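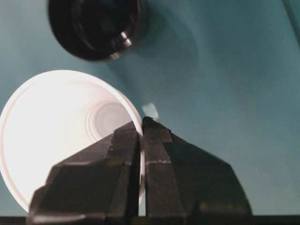 White cup, up close.

I gave up my afternoon coffee in December and have been drinking tea since. It was meant to last a month. My sleep had gone off, I was waking at 4 most mornings, and the doctor suggested I cut the caffeine before we tried anything else.

The first thing I learned is that I'd been making tea badly my whole life. I used to pour boiling water on a bag, forget it, and drink whatever was there when I came back. My neighbour Mỹ Hoàng grew up with green tea in the house and she was fairly blunt about it. Let the kettle sit with the lid open for a few minutes. Use less leaf. Take the leaf out after 2 minutes, and set a timer if you have to. I have to.
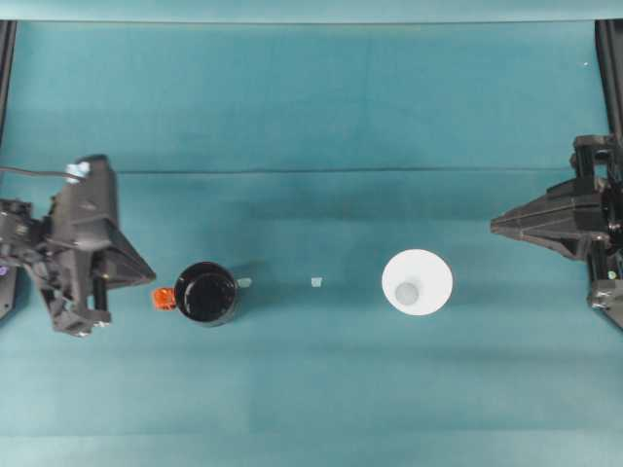 I bought a 200 gram bag of loose green from Harahap, the grocer near the library, and it has lasted longer than I thought it would. The same leaves will do a second pot, and the second is often the better one. The third is pale and I mostly pour it on the garden.

Black tea is still for the mornings. I tried the Jornberg breakfast blend and found it a bit thin with milk. The Dudari one is stronger and has a malty flavour I like, though the tin is a nuisance to open. My sister Talia thinks they taste the same. She also takes three sugars, so I don't give that much weight.

Herbal teas I can take or leave. Peppermint is fine after dinner. Chamomile smells like a paddock to me -- a nice paddock, but still. I've kept a box in the cupboard for visitors.
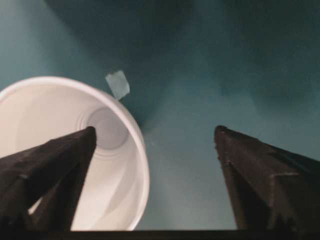
The sleep did improve, slowly. The first week was all headaches, and I was short with everyone at work. By the third week I was getting through to 6 most nights. I can't say it was all the coffee, as I'd also stopped reading the news in bed.

I still have one coffee on weekend mornings and I enjoy it more than I did when I was having 4 a day.
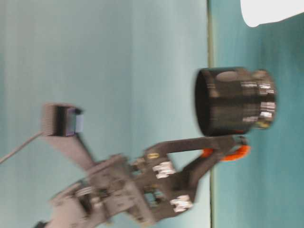 Doesn't green tea have caffeine in it too?

It does, but a cup the way I make it has a good deal less than the coffee I was drinking, and I have my last one before 2. After that it's peppermint or water.

Next I want to try roasting some of the older green leaf in a dry pan, which Mỹ Hoàng says her aunt used to do when a bag had gone stale. I'll need to open the windows first.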